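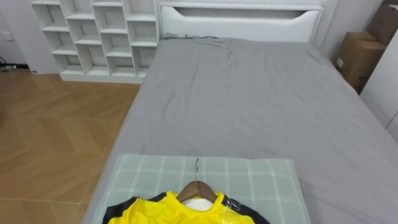
家庭内作業ロボットの公開見学会、衣類の片付けを実演　トークサイド

2020年5月31日

住居内の片付け作業を担うロボットを開発するフォラー(Forar)は、トークサイド(Torkside)にある実験住宅で見学会を開き、寝室での衣類の取り扱いを中心とした作業を公開した。参加者は住宅設備の関係者、介護施設の職員、近隣の住民などで、計163人。会場が一般の住宅と同じ広さのため、6回に分けて入れ替え制で行われた。

実演の場となった寝室には、灰色のシーツをかけたベッド、白いヘッドボード、升目状に仕切られた白い棚が置かれている。床はヘリンボーン風に張られた木の床である。ベッドの手前側に淡い緑の格子柄の枕を横に置き、その上に木製ハンガーにかけた黄色いスポーツ用ジャージーを載せた状態が、課題の一つとして示された。見える範囲の棚の升は空いていた。

課題は、ジャージーをハンガーごと持ち上げて隣室のラックに掛けるもの、ハンガーを抜き取って衣類だけを畳むもの、畳んだ衣類を棚の指定の升に入れるものの三種類。各回とも、担当者が課題を読み上げてからロボットを動かし、終了後に参加者の質問を受ける形で進められた。

開発を率いるキンファイ・チョイ氏(King-fai Choi)は、寝室を選んだ理由について「台所の作業は手順がはっきりしている。寝室は物の置き方が毎日違い、布の形も決まらない。現場で困るのはむしろこちらのほうだ」と説明した。

視覚処理を担当するツォンハン・チャン氏(Tsung-han Chiang)によると、光沢のある生地は照明の映り込みで明るさが大きく変わり、しわと模様の見分けが難しくなる。黄色地に黒の切り替えがあるジャージーもその一例で、肩の部分だけを見ると別々の布と判断してしまうことがあるという。4月に行った内部試験では、衣類の輪郭を取り違えて枕まで一緒につかもうとする失敗が続いた。このため同社は、持ち上げる前にハンガーのフックの位置を確かめ、そこから肩の線をたどる手順に改めた。

見学会当日に行った衣類の課題は全部で71回。同社は成功率を後日まとめて公表するとしており、会場では数字を示さなかった。参加者が見ている前でも、ハンガーを抜く途中で襟が引っかかり、担当者が停止ボタンを押した回があった。この回は最初の姿勢に戻してやり直している。

安全面の説明はギャビン・フォーサイス氏(Gavin Forsyth)が行った。人が作業範囲に入ると腕の動きを止めること、ベッドに人が横になっているときは寝室での作業を始めない設定にしていること、停止後の再開は必ず人の操作によることの三点を挙げた。介護施設の職員からは「利用者がベッドにいる時間のほうが長い。いない時だけ動くのでは使える場面が限られる」との意見が出た。フォーサイス氏は、当面は食事や入浴で部屋を空ける時間帯の利用を想定していると答えた。

床の配線についての質問も多かった。部屋の壁際には電源などのケーブルが通っていることが多く、移動の妨げにならないかというもの。チャン氏は、壁沿いの細いケーブルは地図に登録して避けるが、床の中央に新しく置かれた延長コードなどは見落とすことがあり、改善中だと述べた。

ハンガーの扱いについては、協力先のファンデンベルゲ(Vandenberghe)から、木製と針金製では持つ位置を変えたほうがよいとの助言を受けた。木製は肩の傾斜に厚みがあるためつかみやすい一方、表面が滑らかなものは回転しやすい。見学会では木製のみを使い、針金製の実演は見送られた。

作業の練習に使う記録の作成を受け持つイェンティン・ユー氏(Yen-ting Yu)は、同じジャージーでも置き方を変えて繰り返し記録していると話した。枕の上、シーツの上、ベッドの端から袖が垂れた状態などがあり、衣類だけで現在2000件の記録がある。シーツのしわも毎回同じにはせず、整えた状態と乱した状態の両方を含める。ユー氏は「きれいに整えた部屋でしか動かないものになっては困る」と話した。

参加した近隣の女性は「思っていたより動きがゆっくりだった。自分でやれば数秒だが、腰が痛い日には頼みたい」と感想を述べた。別の参加者からは、作業音が寝室で使うには大きいのではないかとの指摘があった。夜間の使用について、同社は今のところ予定していない。

住宅の運営を担当するチェンエン・スー氏(Cheng-en Su)によると、実験住宅は今後も寝室と居間を中心に使い、家具の配置を定期的に入れ替える。次の段階では、段ボール箱に入った衣類を取り出して棚に収める作業を加える。引っ越し直後の部屋を想定したもので、箱のふたが開いた状態から始め、ふたを開ける動作はその後の課題とする。

同社は同様の見学会をコルポート(Collport)でも開く方向で準備している。日程は未定。会場が集合住宅の一室になるため、一度に入れる人数は今回より少なくなる見通しで、参加は事前申し込み制とする。

見学会で配布した資料は、実験住宅の受付で引き続き受け取ることができる。当日回答できなかった質問については、同社が書面でまとめ、申し込み時の連絡先に送るとしている。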